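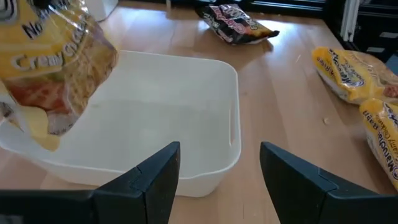 Strachan Household Ledger, reviewed

I've been suspicious of budgeting stationery for years. Most of it is a school exercise book with a nicer cover and a page of stickers you'll never use. So when my sister-in-law Lorna Nisbet gave me the Strachan Household Ledger and told me it would "change how we do money", I put it in a drawer until June.

It's a spiral-bound book with monthly spending pages, a bill calendar and a plastic pocket at the back for receipts. The sales blurb says it takes 2 minutes a day. Mine took closer to ten, mostly because the grocery column is too narrow to write anything useful in. If you shop at more than one place a week you'll be writing sideways up the margin by the second fortnight.

The bill calendar is the good part. Rego, rates, water and the car insurance all sit on one double page, and I could see straight away that 4 of our biggest bills land within weeks of each other. I moved one of them to monthly instalments the same afternoon. Could I have done that with the free calendar from the chemist? Yes, and I'd have kept the change.

Then there's the "Savings Finder" section, which asks you to list everything you pay for and don't use. I found $1,092 a year, most of it a gym membership and a streaming service. The ledger takes a lot of credit for this on the inside cover. I'd call it reading my own bank statement.

Some gripes. The receipt pocket split at the seam before the end of the second month. The totals boxes don't carry over, so you copy every figure across by hand, and I got it wrong twice. The paper is thin enough that a gel pen shows through - use a biro. And there's no page for irregular costs like school camps or the vet, so those ended up on the notes page with a shopping list.

My neighbour Iona Dalgleish has the Brerer version and reckons its columns are wider. I haven't tried it, so I can't say.

I'll finish the year in this one, seeing as it was a present. I wouldn't buy it at full price. If it turns up on the clearance table and you like writing things down, the bill calendar might earn its keep.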